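Period drama Anine to return for second series in October

Cluvby has confirmed that Anine, its drama about a family-run hotel in a hill town during the 1930s, will be back for a second series in October.

The new run has nine episodes, one more than the first, and will go out weekly at 9pm. Viewers in the UK and Ireland will see each episode on the same night. Subscribers elsewhere will have to wait until the following month, although Cluvby says it is looking at closing that gap.

Filming finished in the spring after 21 weeks, most of them spent at Pisharody, the old tea estate that stands in for the hotel. The house was closed to the public throughout. The ballroom and the front stairs, both seen often in the first series, have been repainted to match the later setting, and the crew built a new kitchen wing behind the main house. It has since been taken down.

The story picks up four years after the end of series one, which closed with the sale of the stables and the older son leaving for the coast without telling his father. Writer Satish Achari said the jump forward was planned from the beginning.

"We left several people in a bad state and I didn't want to spend three episodes watching them get over it," he said. "When we come back they have made their decisions. Some of those were poor ones and they are living with them."

Achari wrote six of the scripts himself. The other three were shared between two writers who are new to the programme. He said a third series had been outlined but no order had been placed, and that the final episode would not end on a cliffhanger.

Most of the main cast return. The part of the hotel manager has been recast, and the schoolteacher, a favourite with many viewers, will appear only in the first two episodes. Cluvby would not say how the character leaves.

Production company Clidov said the costume department had made or altered 209 outfits for the new series. Many of the evening clothes were cut down from pieces used last time - a habit the family itself would have had, the company said, as money at the hotel gets tighter. Hats were hired.

The first series drew mixed notices when it began but built an audience over its run, and nearly doubled its weekly figure by the last episode, according to Clidov. Some viewers complained about the sound, saying that conversations in the dining room scenes were hard to follow over the music. Director Sivaprasad Pinto said he had read the complaints and agreed with a good number of them.

"There's less music this time, and where two people are talking at a table we have let them talk," he said. Pinto directed the opening four episodes and the last one.

A Christmas special had been discussed but will not go ahead this year. Both companies said the dates could not be made to work with the cast.

All of series one is still available to stream and will be repeated in double bills through September, starting with the arrival of the two sisters at the station. A companion podcast, which was dropped halfway through the first run, will not be returning.

Comments are open below.

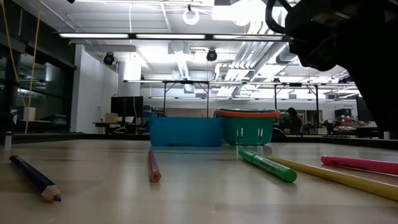 Marjorie: Pleased about the music, I had the subtitles on for the whole of the dining room business last time. Very sorry to lose the schoolteacher though. She was the only one in that house with any sense, and I do hope they haven't married her off to the doctor.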